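Open day at the Eledetti furniture works, Sirkville

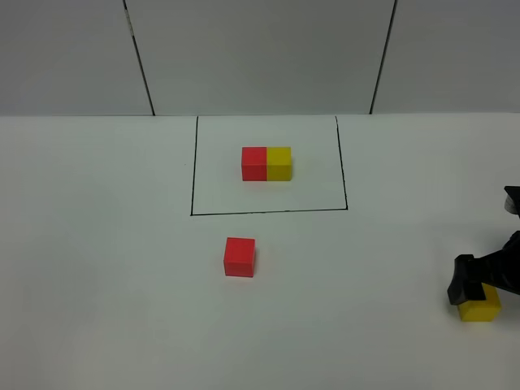

A white tabletop with a black outline, against pale gray panels.

The bus from Travine takes 18 minutes and lets you off by a hedge. From there you follow the smell of varnish.

Eledetti opens its doors each September, and the tour lasts 108 minutes, a figure printed on the ticket and defended by our guide with a stopwatch. We saw the sawing hall, the drying sheds and a long talk on glue. The glue talk was the best of it. I have since repeated parts of it at dinner - once.

The Vi range, their pride, is a table that seats six if all six are fond of each other. The showroom chairs can hold up to 100 kilos, according to a sign placed where you read it after sitting down.

Coffee was free and tasted it. Last bus back is at 6.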